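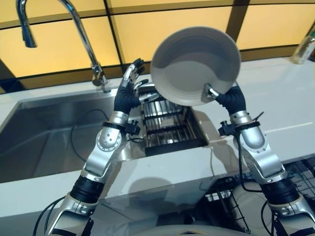
Tips for teaching kitchen jobs by remote control

These are the notes we keep by the practice counter at Joreck, tidied up a little in September. They cover plates and bowls. Glasses have their own sheet.

Before you start

Clear the counter of anything you don't need. Put a folded tea towel down where a dropped plate is most likely to land, and keep it out of the sink, where it blocks the drain.

Use plain white plates for the first sessions. Patterned ones can wait until the basic lift is reliable. We buy ours second-hand and throw out any with a chipped rim.

Sit down. People who stand at the controls start leaning after ten minutes and the arms lean with them.

Check that the cables at the wrists have enough slack to let the hand turn all the way over. Do this with both arms raised, not resting.

Picking up a plate

Come in low and from the side. One hand takes the weight at the lower edge and the other stays close to the opposite rim, open, ready to steady it. Beginners squeeze with both hands at once and the plate shoots out forwards.

Bring the thumb in last.

Tilt the plate towards you before you move it sideways. A flat plate hides its own rim from the head camera, and you will be guessing where your fingers are.

If you lose the grip, stop and hold still. Don't snatch. Put the plate down if you can, and begin the whole task again from the start position. Half a recovery is worse than a clean failure when somebody has to sort the recordings later — Stijn Dijkstra does ours, and he throws those out first.

Passing from hand to hand

Hold the plate over the counter or the drainer for this, never over the floor. Let the second hand close fully, wait a breath, then open the first. It feels slow. Leave it slow for the first 200 recordings and speed up after that.

Racking

Line the plate up with the slot before you lower it. If it catches on a wire, lift it straight back up and try again. Pushing bends the rack, and we are already on our second.

Godelieve Visser racks from back to front. Sieglinde Eichhorn does it the other way round. Either will do, but keep to one way for the whole session.

Keeping the recordings useful

Move the plate a little between goes. Thirty-nine lifts from exactly the same spot teach very little.

Change the lighting now and then, too. Wall lights on, wall lights off, blind up.

Write down which operator it was and which plates were used. A paper list is fine.

Stop after 4 failed lifts in a row and have a cup of tea.

Cleaning up

Wipe the fingers with a barely damp cloth and dry them at once. No washing-up liquid near the wrists.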